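**Ticket: glossy finish on worktable, baskets sticking and marking**

Status: closed
Opened by: Loredana Ferri
Assigned to: Fulvio Costa
Site: Drarkirville, main open floor
Product: Tedesco clear top coat, gloss, on light wood tabletop

**Original report (Loredana)**

The long table was recoated in February by Cistent. Since then anything left on it overnight grips the finish. When you lift it there is a small tearing sound and a dull mark stays behind. The plastic containers are the worst. The wicker ones leave a faint print of the weave. Paper sticks too, and we have lost the bottom sheet of two packing lists.

The marks don't come off with a dry cloth. Warm water and dish soap lighten them but you can still see them if you bend down and look toward the lights. We sort and repack household goods on this table every day, so keeping things off it is not an option.

Please tell me if this is the finish, the cleaner, or the containers.

**Reply 1 (Fulvio)**

Need the following before I can say:

- What cleaner is used, and is it diluted?
- Does it happen in the daytime or only overnight?
- Are the marks raised, sunk or flat?
- Press a thumbnail into the finish near one end. Does it leave a dent?

**Reply 2 (Loredana)**

Cleaner is Gurketti all-purpose, the concentrate. Agata Cirillo does the evening wipe-down and uses it straight from the bottle on a sponge. She was told to do it that way by whoever had the job before her. No rinse after.

Overnight only, as far as we know. Things get moved too often in the day to tell. Marks are flat. Thumbnail leaves nothing.

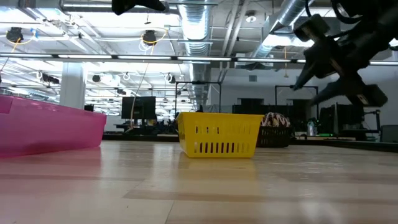

Sticking happens when the film left by the cleaner softens under a weight and then sets again. A hard finish that takes no thumbnail dent is cured, so I don't think Cistent's coat is at fault. Containers with a flat bottom hold the film in and give it no air. I would treat the yellow slotted basket and the wicker one behind it as separate cases, though. The slots are in the side and do nothing for the underside, and wicker touches only at the high points of the weave, which would fit the print Loredana describes. The shine on the planks doesn't rule out a film either, as a thin even layer of cleaner can look like gloss. – Fulvio

**Steps to try (Fulvio)**

1. Clear one end of the table. Leave the rest as it is for comparison.
2. Wash the cleared end with plain warm water and a soft cloth. Change the water when it turns cloudy.
3. Wash a second time with 200 ml of white vinegar in a full bucket of water.
4. Rinse with plain water and dry with a towel. Don't let it air dry.
5. Wash the bottoms of the containers the same way. They will have picked up the same film.
6. Leave one plastic container and one wicker basket on the cleaned end overnight, with the usual weight in them. Do the same on the uncleaned end.
7. Lift all of them in the morning and write down what you hear and see.

Do not use furniture polish or anything with wax in it until this is settled.

**Update (Loredana)**

Did the steps with Brunello Cirillo. The first bucket of water went gray and slightly slimy. Second one stayed clear until the vinegar wash, then went a bit cloudy.

Morning result, cleaned end: plastic lifted with no sound and no mark. Wicker the same. Uncleaned end: plastic stuck as before, wicker left a faint print.

We did forget step 5 for the wicker basket on the cleaned end. It didn't seem to matter but I am noting it.

**Update (Wanting Yao)**

I run the morning sort and wanted to add that the old marks are still there on the cleaned end. They are fainter. Three are near the corner where we stack the packing lists and one is a full ring. Can these be taken out, or does the table need to be recoated? We would have to move the whole sort to the floor for that, and I would like to avoid it.

**Reply 3 (Fulvio)**

No recoat. Old marks are probably cleaner that has hardened. Lay a cloth wrung out in warm water over each mark for a few minutes, then rub along the grain with the same cloth. Repeat the next day if needed. If a mark is still there after the second try, leave it and tell me which one.

For the evening wipe-down, dilute the Gurketti as printed on the bottle, then follow with a plain water cloth and a dry one. Agata should get this in writing.

**Update (Loredana)**

Rest of the table washed. All containers washed, wicker included this time. Marks in the packing list corner are gone except the ring, which Wanting says you can only find with your finger. Nothing has stuck since.

New instructions are taped inside the supply cupboard door and Agata has a copy. The old bottle with the sponge cap has been thrown out.

**Closed June 20, 2024 by Fulvio Costa**

Cause: undiluted cleaner, no rinse. Finish not at fault, no claim to Cistent. Reopen this ticket if the ring comes back or if paper starts sticking again – no need to start a new one.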